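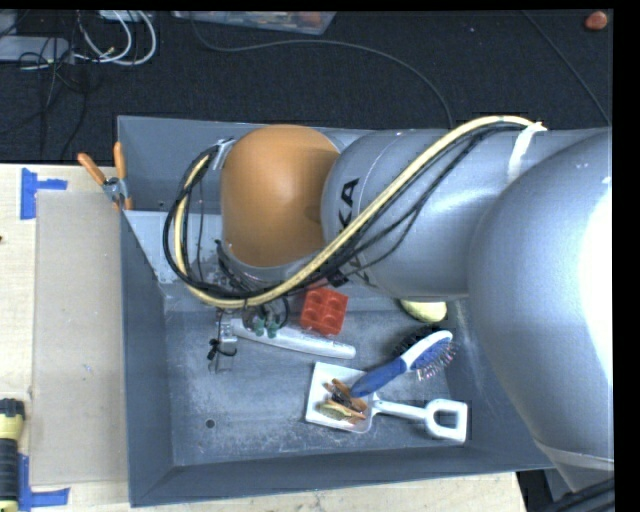 **Figure 4.1** A deep bin with a few household items and toys in it. Note the scratches and the dusty smears on the floor of the bin.

# Chapter 4: The Mixed Bin

*Mirsad Omerović*

In Chapter 3 we looked at containers that hold one kind of thing: the drawer for cutlery, the box for winter gloves, the shelf for towels. Such containers are easy to keep in order. When a glove is found in the cutlery drawer, everyone in the home understands that it is in the wrong place.

Most homes have also another kind of container, and in this book we call it the *mixed bin*. It is the place where small things go when they have no other place. Toys and household items lie in it together. A mixed bin can be a box in the hall, a basket under the stairs or a deep tub beside a table. In the housekeeping course at Nindska, where the first version of this chapter was used, students often told me that their family had no mixed bin. When they came back after the November break, almost all of them had found one.

## What you will learn

After you have worked through this chapter, you should be able to:

- explain the difference between a mixed bin and a storage container
- choose a bin with a suitable depth and shape
- empty, clean and refill a mixed bin in one session
- decide which things should leave the bin for good

## Words for this chapter

**Mixed bin**: an open container for small things of different kinds.

**Resting time**: how long a thing stays in the bin before somebody takes it out.

**Bottom layer**: the things that touch the floor of the bin. They usually have the longest resting time.

**Home place**: the drawer, shelf or room where a thing belongs.

## 4.1 Depth and walls

A deep bin takes many things on a small area of floor, but it hides them well. The things on top are used again and again, while the bottom layer is forgotten. For a family with small children I recommend a bin that the youngest child can reach into with a straight arm and touch the floor.

The walls are important too. Angled walls, as in Figure 4.1, make the opening wider than the floor. Small things slide down toward the middle, and the corners are easier to wipe. Straight walls give more space for the same opening, but crumbs and dust collect along the edge.

Look also at the floor of the bin. Scratches in a hard floor do little harm if the surface is still smooth to the hand. A hole is a different matter. In the lower left part of the floor in Figure 4.1 there is a small round one. Before you use a bin with a hole for beads, coins or building pieces, cover the hole from the inside with a piece of strong tape.

## 4.2 How much is too much?

In Prunivthorpe I once helped the Karaca family to empty a bin which had stood in their hall for many years. We laid everything on a sheet and made a list. There were 200 things in it, and 37 of them were parts of toys that the family did not own anymore. The bin was heavy, and the children had stopped using it, although most of the things inside were theirs.

A good rule is to fill the bin to half of its height. When the things rise above this line, it is time for sorting. Do not buy a second bin. Two half-sorted bins take more work than one full bin, and a thing you look for will be in the other one.

## Before you read on

Find the mixed bin in your home. Without moving anything, write down the things you can see from above. Then write down three things you believe are in the bottom layer. Keep the paper, you will need it for the sorting exercise in Section 4.3.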